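Subject: Re: [surport-storage] locks for the shared cages

Quick one before I head out, sorry for the mess of it. Answering the message from last week (quoted below, trimmed). Also a couple of people wrote me off-list asking the same stuff so this goes to everybody.

> We got the letter from Cendalska saying every cage in the basement has to be
> locked by the end of the month or they clear it out. Ours never had a lock,
> just a bent piece of wire. Three questions.
>
> Does it have to be one of their locks or can I buy my own?
>
> The Kuipers one I looked at comes with two keys. Do I have to hand one in?
>
> And is a combination lock OK? I lose keys. I have lost the bike key twice
> since February.

Your own lock is fine. The letter reads like you have to buy theirs, you don't. I called and asked. Only thing they care about is that the shackle goes through both the hasp and the loop on the door frame. Some of the doors on the Rurkodport side have a fat hasp, and the short shackles won't close over it. Take the old one down with you and try it before you spend money. Mine is cage 603 and a normal short shackle went through, but the one next to me is different hardware completely, so don't go by me.

Keys: no, you do not hand one in. That was the old rule. What they want now is a phone number on the tag. If there's a leak and they can't reach you they cut the lock and you pay for the cutting, $30, which is more than I paid for the lock.

Combination – allowed. I wouldn't. The light down there is terrible and you'll be turning little wheels with your phone in your teeth. But if you lose keys you lose keys.

I went with black padlocks, one for the cage and one for the tool chest inside it. Keyed separately, which I regret a little.

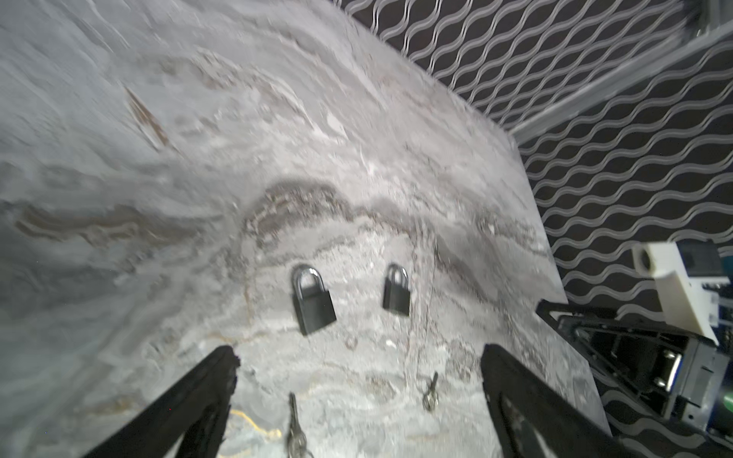
*Posted to surport-storage by the list owner, Monday, March 12, 2018*

Two black padlocks with silver shackles, two little silver keys, each on a small ring. Get both locks on the table and sort them out BEFORE you go downstairs. Small keys like that all look the same once they're in a pocket. What I do:

- try every key in every lock, upstairs, in daylight
- dab of nail polish on the lock and the same color on its key
- spare goes somewhere that is not the cage (yes, I have done that)
- swap that tiny ring for something bigger, or tie a strip of cloth on it

Nail polish rubs off the key after a while, redo it. Paint marker is supposed to hold better, haven't tried.

On cheap vs. expensive: anybody who really wants in will go through the wire mesh, not the lock. The lock is there so the door stays shut and the building leaves you alone. I wouldn't spend a lot. Do get one that doesn't rust though, the back corner by the drain is damp all winter and my last padlock siezed up solid. A bit of graphite in the keyhole helps. Not cooking oil, it gums up, somebody on here tried it.

> Also does anyone have the number of the person who does the hasps? Our door
> doesn't really have one, it has a hole where one was.

That goes through the Cendalska office, not a person. There's a form. Put your cage number and "hasp missing" at the top, otherwise it gets filed under general repairs and you wait forever. They did mine in 2 days but I had to be there to let them in the basement door. If the hole is torn out, say that too, they need to bring a backing plate.

If you already have a lock on and just need the tag, those are in the box by the mail slots. Write in pencil, the pen runs. There were plenty on Saturday.

I have one spare padlock, older, no polish on it, works, with one key only. Free to whoever answers first. Will leave it by teh mail slots in an envelope with your cage number.

Gotta run –

list owner, surport-storage
(to unsubscribe reply with STOP in the subject, please don't write to the whole list)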